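# Oiling small wooden toys and beads

My neighbour Eckhard Frerichs turns wooden toys and gave me a box of unfinished pieces last January. I made many mistakes with the first ones, so I write down the way which works for me now.

## What you need

- raw linseed oil or a ready toy oil (I use the one from Skiletti, but any oil that is marked as safe for toys will do)
- sandpaper in two grits, 180 and 240
- cotton rags without fluff
- a jar with a lid
- an old baking rack

## Sanding

Start with the 180 paper and go always along the grain. On round pieces this is difficult, so I hold the paper in my palm and turn the piece inside it. When you feel no more edges, wipe the piece with a damp rag and leave it for one hour. The water lifts small fibres and the surface becomes rough again - this is normal. Now take the 240 paper and sand very lightly.

## The first coat

Pour a little oil in the jar. Dip the rag, not the toy. Rub the oil in until the wood looks evenly dark, then wait 15 minutes and wipe away everything what is left on the surface. My first toys stayed sticky for two weeks because I skipped the wiping.

Put the pieces on the rack so that air comes from all sides. In my kitchen a coat needs one full day, in the cellar nearly two.

## More coats

Three coats are enough for beads and blocks. For toys which small children will chew I do 5, with a very light sanding after the second. Otakar Koubek from our woodworking club in Heveck does only one coat and says the rest is vanity. His toys look good too, I must admit.

## Coloured pieces

If you want colour, put it on before the oil. Use a water-based stain, let it dry overnight and test the first coat of oil on a spare piece. Red stains give me the most trouble: they come off on the rag even after a long drying, so keep a separate rag for each colour.

## The rags

Rags with linseed oil can start to burn by themselves when they lie in a heap. Spread them flat outside until they are stiff, or put them in a metal tin filled with water and close it. Do this the same evening, before you wash your hands.
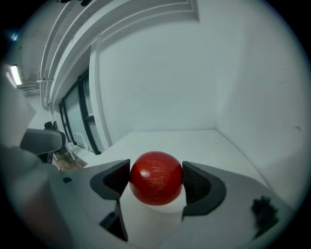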